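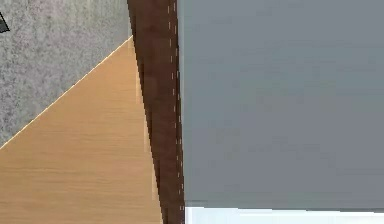

Tane Brunton asked after the last report why we are still spending time on the simulated cell when the real machine is standing in the workshop at Dramondale. He would like to see the drive unit repaired first and the simulation brought up to date afterwards.

We have kept both going, and this report covers the two together. The left drive unit on the Cimby was stripped down in the first week of May. The bearing on the output side was worn and has been replaced. Renato Barredo fitted the new one and ran the wheel on the stand for 46 hours before it went back on the base. The encoder cable was rerouted at the same time, as the old run rubbed against the battery tray.

The simulated cell is a copy of the flat layout we use for route tests. Each change to the machine is entered there before it is tried on the floor. This month that meant a new wheel diameter, a new turning limit and a camera mount set 6 mm lower than before.

Work on the layout

The corner with the bin gave us most of the trouble. With the old turning limit the base planned a path that clipped the wall on the way out. Jonalyn Dizon redid the clearance values for the walls and the door, and the planner now backs out before it turns. 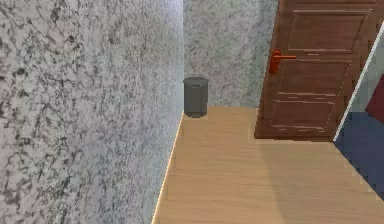

Back corner of the layout, with the bin and the door.

The door handle is modelled as a fixed part. We do not plan to open doors in this phase, so it stays that way. Some edges still render in steps, on the door panels for one. This does not affect the planner, but it does upset the edge detector, and Jonalyn has raised the threshold until the smoothing can be sorted out.

The dining area is used to check how the camera copes with thin shapes. Chair spindles were being read as gaps that the base could drive through. The depth filter was changed on Tuesday and the chairs are now treated as solid up to seat height. The objects on the table have been left in place between runs, so that results can be compared.
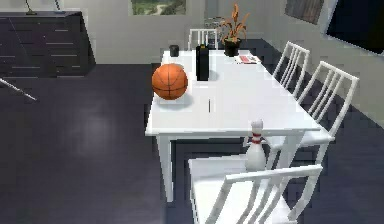 Dining table and chairs, depth filter check.

Revathi Kotian ran the full route set on the new settings: 3739 runs, started at 6 in the evening and left overnight. There were 900 stops. Most were the base halting too early near table legs, and the rest were lost position on the open floor. We would sooner have early stops than contacts, but the figure is too high and is the main job for next month.

Lost position seems to be linked to light reflected off the dark floor. Lowering the camera mount made it slightly worse. Revathi is testing a mask for bright patches, and the tripod is a useful landmark while she does so - its legs are thin, and if the mask is too strong they go missing from the map.

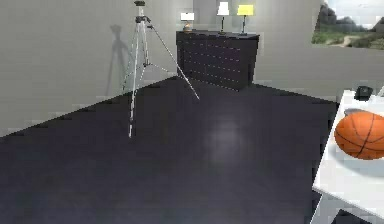

Maintenance routine

The routine agreed with Brillby is now in use. Wheels and castors are cleaned at the end of each day on the floor. Battery contacts are checked weekly. Camera calibration is repeated after any work on the mount, and the new values go into the simulated cell the same day. Jerome Villanueva keeps the log and signs off each entry.

One item is overdue. The right drive unit should have been opened for inspection by now, but the seals ordered from Kratochvíl came in the wrong size and have gone back. The unit runs quietly and we are using it at reduced speed in the meantime.

Spending

Parts are within budget. The seals will be charged to next month. No change to staff hours is requested.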